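How to Run a Small-Object Demo Collection With a Student Club (and What Not to Believe About It)

By Alasdair MacRitchie
July
8 min read

Every summer somebody tells our club that data is the easy part. You wave a gripper at some objects, you train a policy, and the arm picks things up. I have advised the Dalgleish robotics club long enough to distrust that sentence. What follows is how we run the collecting now, with the parts I still have doubts about left in.

You need hand-held grippers, a table, a cloth, and a box of small things. Our entry for the Serkitz student challenge was built around hair accessories, picked by the students over my objections. I wanted blocks. They said every other team would have blocks, and I lost the vote.

Step 1. Write the task down before anyone touches a gripper

One sentence, on paper. "Pick up the clip and put it in the tray" is a task. "Tidy the accessories" is an argument waiting to happen. Last year we had one group closing each clip before placing it and another group leaving it however it landed, and the policy learned a sort of nervous hovering that satisfied neither.

Step 2. Check the pads

Squeeze each gripper shut and look at it from the front. The soft pads should meet along their length. If they meet only at the tip, fix it now. A person holding the tool will compensate by twisting the wrist and never notice, and the trained arm has no such instincts. The Plastton pad guide says to check monthly. I say check every session, and I think whoever wrote that guide has never lent equipment to teenagers.

Step 3. Set the table

Put the cloth down flat and place the object within easy reach. A printed grid is handy for the students, who can call out a square and move the object to a new one between takes. I would not claim it helps the model. Two of our seniors are sure that it does, but they have never run the same task on a plain cloth to find out, and until they do I file it under decoration. 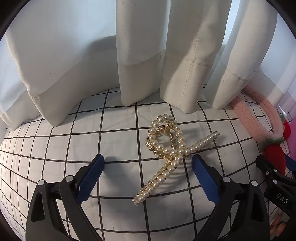
Leave a few other things lying near the target in some of the takes. A policy trained on one lonely object tends to go to pieces when it has company. Don't overdo it in the first batch, though - get clean single grasps recorded before you start crowding the table.

Shiny things and fuzzy things deserve their own batches. Beads throw small highlights that move when the camera does, and plush squashes under the pads and changes shape. I was told a large enough dataset takes care of this. Maybe so. Ours is not large enough.

Step 4. Record slowly

Approach, pause, close, lift, place, open. Students rush after the first dozen takes, and you can hear it in the room before you see it in the data. Swap people out often. Anyone who fumbles should finish the take and mark it as a fumble in the log. Deleting it on the spot is how you lose track of your numbers.

Step 5. Review before you train

This is the step clubs skip. We recorded 4000 takes over the spring, and I was very pleased with us until I sat down with a sample and found takes where the gripper closed on cloth. We upload through Naluvent, whose checker passed every one of them. It checks that a file opens and has the right length. It has no opinion on whether you picked anything up.

Have a student who did not record the batch watch it through and mark each take keep or drop.

Step 6. Test somewhere else

Our policy scored 76 percent on the table it was trained on, and the students wanted that on the poster. I made them move the arm to the other classroom, with different light and a different cloth, and run it again. The second number was a good deal worse. Both went on the poster, after some grumbling.

If your club only has time for one of the two tests, run it in the other room. And write down which objects you used, by name, in the same notebook as the task sentence from Step 1.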